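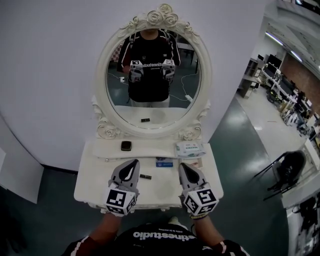

Relel 핸드 그리퍼 세트는 로봇 없이 로봇에게 일을 가르치는 도구입니다. 양손에 하나씩 쥐고 평소 하던 대로 물건을 집고, 옮기고, 내려놓으면 그 손놀림이 그대로 시연 데이터가 됩니다. 저희가 특히 좋아하는 작업은 화장대 정리예요! 물티슈 한 팩과 납작한 작은 상자, 옆으로 누운 가느다란 소품은 집는 각도도 벌리는 폭도 전부 다르거든요. 손잡이 가까이에 얹힌 흰색 큐브에는 흑백 마커가 면마다 인쇄되어 있어서, 머리에 쓴 카메라가 양손의 위치를 계속 따라갈 수 있습니다. 거울 앞처럼 반사가 있는 자리도 학습 데이터에 꼭 넣어 보시길 권합니다. 실제 집에는 거울이 참 많으니까요.

제품 구성
그리퍼 2개(왼손용, 오른손용)
마커 큐브 2개
머리 장착용 카메라 밴드
Tzanetos 기록 소프트웨어 사용권
교체용 고무 패드

집게 안쪽
이번 개정판에서 가장 공을 들인 부분은 집게 안쪽입니다. V자로 벌어진 입 안쪽에 골이 진 검은 고무 패드를 둘렀습니다. 둥근 뚜껑이나 얇은 종이 카드를 집어 보시면 이전 판과의 차이가 바로 손에 옵니다. 패드는 3000회 집기를 기준으로 교체를 권하고, 교체할 때 공구는 필요 없습니다. 외장은 흰색과 회색 조합 한 가지로 나갑니다.

기록과 변환
시연 한 편은 40초 안쪽으로 끊는 편이 다루기 좋습니다. Tzanetos는 양손 궤적과 집게 벌림, 영상을 같은 시간축에 맞춰 저장하고, Levitz 양팔 로봇용 형식으로 바로 내보냅니다. 다른 로봇을 쓰신다면 좌표 변환 파일을 하나 작성하셔야 하는데, 양식은 설명서 부록에 들어 있습니다. 마커가 팔이나 몸에 가려진 구간은 재생 막대에 노란색으로 표시되니 그 부분만 골라 다시 찍으시면 됩니다. 원격 조종으로 같은 작업을 시연해 보신 분이라면 속도 차이에 꽤 놀라실 거예요. 손끝에 물건 닿는 느낌이 그대로 오니까 망설임이 확 줄어듭니다. 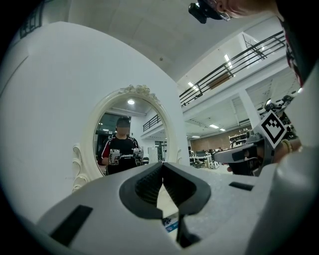 Stamatia Kontogiannis 님은 상품평에 이렇게 남겨 주셨습니다. 원격 조종기로는 작은 물건 앞에서 늘 손이 굳었는데 이건 첫날부터 편했다, 다만 오래 들고 있으면 손목이 뻐근하니 손잡이가 조금만 더 가늘었으면 좋겠다고요. 맞는 말씀입니다. 그래서 가는 손잡이를 10월부터 선택 사양으로 넣었습니다. 주문서의 손잡이 항목에서 '슬림'을 고르시면 되고, 추가 비용은 없습니다. 이미 쓰고 계신 분께는 손잡이만 따로 보내 드려요.

처음 쓰시는 분께
작업을 시작하기 전에 양손 그리퍼를 가슴 높이로 들고 마커가 카메라에 잘 잡히는지 먼저 확인해 주세요. 물건 배치는 시연마다 조금씩 바꾸시고요. 실수한 시연도 지우지 말고 따로 모아 두세요. Tzanetos에서 '실패' 태그를 붙이면 학습 목록에서 자동으로 빠지고, 나중에 비교용으로 불러올 수 있습니다.

배송과 문의
Haveseck 창고에서 출고되며, 대여용 세트도 같은 곳에서 나갑니다. 대여 후 구매로 바꾸시면 대여료를 제품 가격에서 빼 드립니다. 연구실 단위 주문은 견적 문의란에 사용 중인 로봇 기종을 함께 적어 주세요.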